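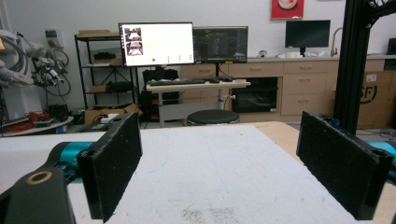 2. The work table

Our project for the Konell course was to make the shared workshop easier to use. We began in October with the white table top, which had gray smudges all over and a dark mark near the front. Dish soap took off very little. We left baking soda paste on a test patch for 30 minutes and wiped it with a damp cloth — slightly better.
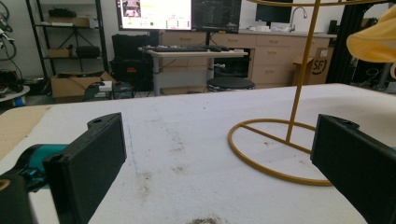
Alistair Farquharson thought we should replace the surface and stop scrubbing, as the marks would be back within a term. We priced a new sheet at Driddale and decided to wait.

The yellow stand stays on the right side of the table. Its ring base takes up room, but people reach for it often.

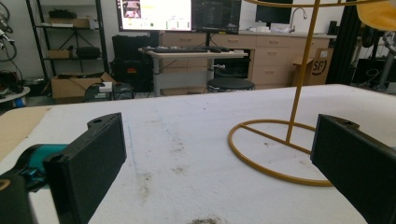 The shelves come next. We plan to label all 7 bins and move the open boxes off the floor.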